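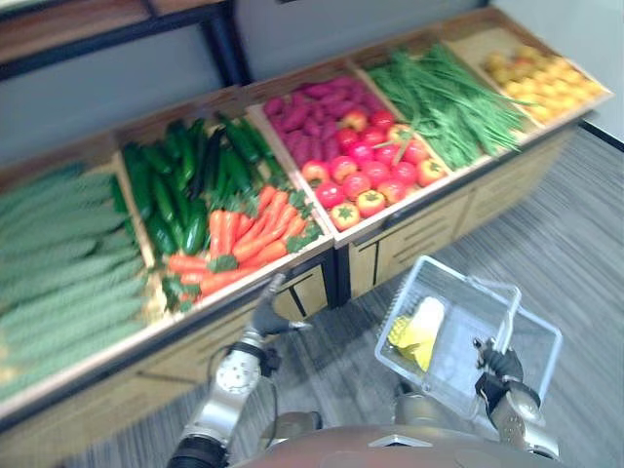 Mon 25 May

Back on the road at last, or nearly. We picked up the campervan this afternoon and I'm writing this at the little fold-down table with my knees jammed against the fridge door, so excuse the handwriting when I copy it out later.

The pickup took forever. I'd booked online with Stilport way back in November when I was bored at work, and the confirmation said 717 for the whole trip with a second driver thrown in. Well, the guy at the desk had it as 879! Same dates, same van, same everything. He turned his screen around so I could see, and there it was, a "premium location fee" for returning it in Lomia instead of bringing it back here. I went digging through my email on my phone while Fereshteh stood there being very polite in that way she has when she's furious. Found the original, with the one-way drop-off included, and he went off to talk to someone in the back. Ten minutes, then another ten. We got it for 717 in the end, but he never said sorry and I was too relieved to push it.

I'd take screenshots of everything if I did this again. And I'd bring a snack to the rental office.

The van is nicer than I was expecting. It sleeps 3 if one of you is small and doesn't mind the shelf over the cab (Xiaoqing has already claimed it, she says it's like being a kid in a bunk bed, and we'll see how she feels after a night of it). The bed at the back is made out of the benches and you have to do the cushions in exactly the right order or there's a gap right where your hip goes. We had 2 tries at it in the parking lot with the door open and an old man watching us from his car. He gave us a thumbs up when we got it!

What I hadn't thought about is how much everything rattles. Every plate, every spoon, the kettle, something inside the wall that I can't find at all. We drove out past Mousavi with the whole kitchen playing percussion behind us, and Fereshteh kept climbing back at the stops to stuff dish towels between things. It helped a bit. The pots are now wrapped in my spare sweater, so I hope it doesn't get cold.

I did the first leg and I was scared stiff for the first half hour, then fine. It's the width more than the length. You feel like you're going to take off somebody's mirror on every narrow street, and the thing leans on corners like a boat. Xiaoqing drove after lunch and she was much better than me, one hand on the wheel, singing. She used to drive a delivery truck, she just never mentioned it until today??

Campsite for tonight is outside Donda, a bit further from the water than the website made out, but there are proper showers and the power hookup worked first time. Our neighbors have a string of lanterns and a very fat dog. Dinner was noodles with an egg on top, eaten on the step because the table was covered in maps.

Tomorrow I want to be gone early so we can get over the pass before the big trucks. Fereshteh says early means eight. I say six-thirty. Xiaoqing is already asleep up on her shelf with her shoes on, so I guess she isn't voting.

Must remember to fill the water tank before we leave, and ask at reception about the gas bottle, the needle is in the red already.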